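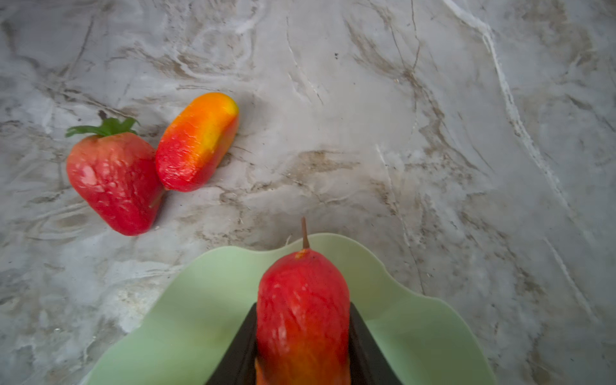 When will the Hernomdale and Skistdale churches worship together again?

The two congregations plan to keep Sunday services online through the end of the month, with a shared outdoor prayer service to follow if county rules allow it.

The churches closed their buildings in the spring and have been sending out a joint morning devotional by email and phone since April. The devotional began with 159 subscribers, most of them members of one church or the other. As of this week the list stands at 1,184, and many of the new readers live outside the county.

Each message has a short Bible reading, a few lines of reflection and a closing prayer. Recent readings have come from the Psalms, and this week's are from Philippians. People without internet service can call the Skistdale church office number and hear a recording, which takes about 15 minutes with the hymn included.

Prayer requests may be left on the same line after the recording ends. Requests are read aloud during the Wednesday evening call by first name only, unless the caller asks that a request be kept private. Those go to the pastors and are not shared with the group.

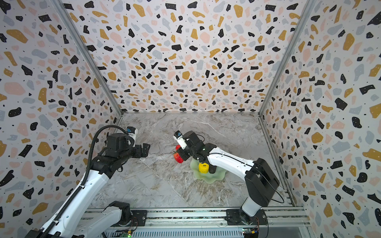 The evening call opens at 6 p.m. and follows the order of service printed in the church bulletin. Callers are asked to mute their phones during the reading and to unmute for the Lord's Prayer. There was a good deal of echo on the first calls, and the churches have asked people in the same house to share one phone.

A printed booklet of the April devotionals is also ready. The Hashemi print shop on Grellmont Street ran the copies, and they can be picked up from the box beside the side door of the Hernomdale church on weekday mornings. There is no charge. Large-print copies are set aside in the same box, and homebound members can have one mailed by leaving a name and address with the Skistdale office.

The outdoor service, when it is held, will be in the Skistdale parking lot. Worshippers will stay in their cars and listen on the radio. Communion will not be served at that service. The reading will be Psalm 121, "I will lift up mine eyes unto the hills," and both choirs have been asked to send in a recorded hymn ahead of time.

Notice of the date will go out with the morning devotional and on both church answering machines.

Contact the church office | © May 2020 Hernomdale and Skistdale Churches | Back to top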